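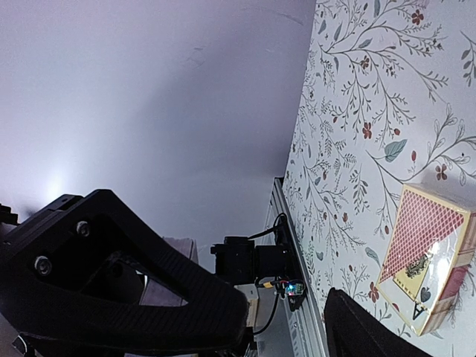
Minutes, cell upkeep meeting, 2022-08-30

Present: Geetha, Sreekumar, Tadeo, me. Aravind sent his notes from Kevell.

We started with cable slack, again! Sreekumar wants every black cable on the two arms tied so it can't rub on a joint when the forearm swings over. Tadeo thinks ties that tight will pull on the connectors, and he's probably right (he put the last set in). Agreed to try looser ties on the left arm first and leave the right alone until March.

Next, the gripper screws. Geetha would like the hex-socket screws in the finger frames checked every 25 hours of running. I said 25 felt fussy, I got outvoted, fine. Tadeo will put the wrench on a hook so we quit borrowing the one from Bhat.

Wipe-down of the side walls goes on the same sheet, scuffs and all.
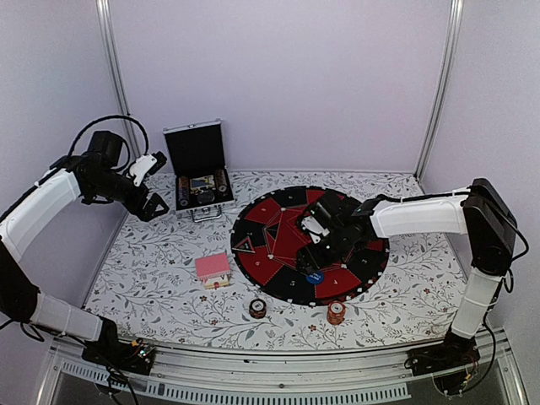 Manikandan Rao
Cell technician, minutes

Layout came up next. We're keeping the round red and black board on the right side of the table and the open case at the back, and Geetha wants that drawn up so the night crew sets it out the same way. Sreekumar asked if the flowered sheet should be taped down at the corners. Yes, and please smooth it first!

The vent grille along the front gets vacuumed every 3 weeks, with the arms powered off. Aravind's note says Prokum quoted 700 for spare finger sets, and we all thought that was steep, so he'll ask Gillico too before we order any.

To do: Tadeo, ties and the wrench hook. Geetha, layout drawing. Me, the new check sheet. We meet again once Aravind has his second quote.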